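Subject: Re: [korletey-supporters] Ibarra loan - is it done or not??

All, quick one from my phone, at work till late

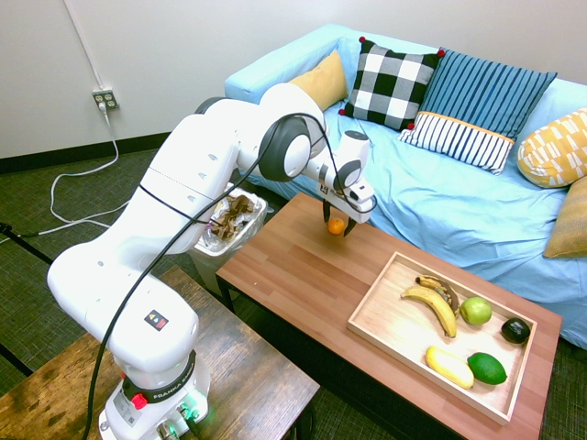
Is Ibarra going out on loan before the window shuts? As of this morning he stays at Korletey, Grarness wanted him till August but wouldnt cover his wages.

Thats from Rosine, who talked to the club office. No statement yet. Might be one tonight, might not.

On 3 Feb 2022 Thoa Đồng wrote:

> Heard Grarness offered for the loan plus an option to buy. Is this right? He's only started 17 games
> in two seasons and Figueroa clearly prefers the new kid on the left. I'd let him go.
> Also are we still running a bus to the away match?

Option to buy - yes, that was in it, no idea of the amount. Don't agree on letting him go. Who plays left back if Tanui's knee goes again? Figueroa has no cover there at all, and that was the whole problem at Clitasero.

Bus - still on. Leaves 330 Felline Road, same lot as last time, NOT the stadium. Pay Awuor before you board please, she got stuck chasing poeple for weeks after the cup game. We get 700 tickets for the away end, roughly half gone already so dont sit on it.

More when I hear

Damián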